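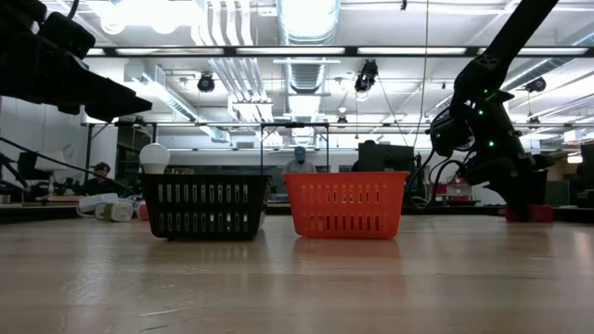 Sorting table, black and orange baskets, arm at right.

Cirnby equipment planning meeting, April

1. Last month's minutes were approved with no changes.

2. Grippers. Mārtiņš Bite reported that the Vanags quote for replacement fingers is $715 a set. Agreed to buy one set now and ask about a price for two.

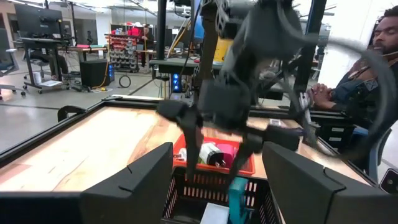 Gripper over the black mesh basket, adapter in the tray behind.

3. Second table. The Darnitcombe budget line has $4,000 left. Skemetti wants a 30 percent deposit – approved, if delivery is confirmed in writing.

4. Baskets and small parts. $255 set aside for more bins, bulbs and plug adapters. Same basket sizes as now. 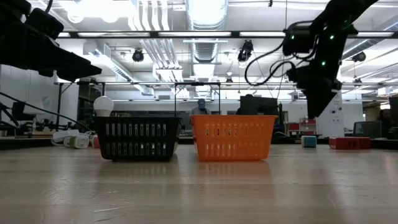 Both baskets from the low side view.

5. Service contract. Held over. Mārtiņš to bring two quotes.

Meeting closed at 3:40 p.m.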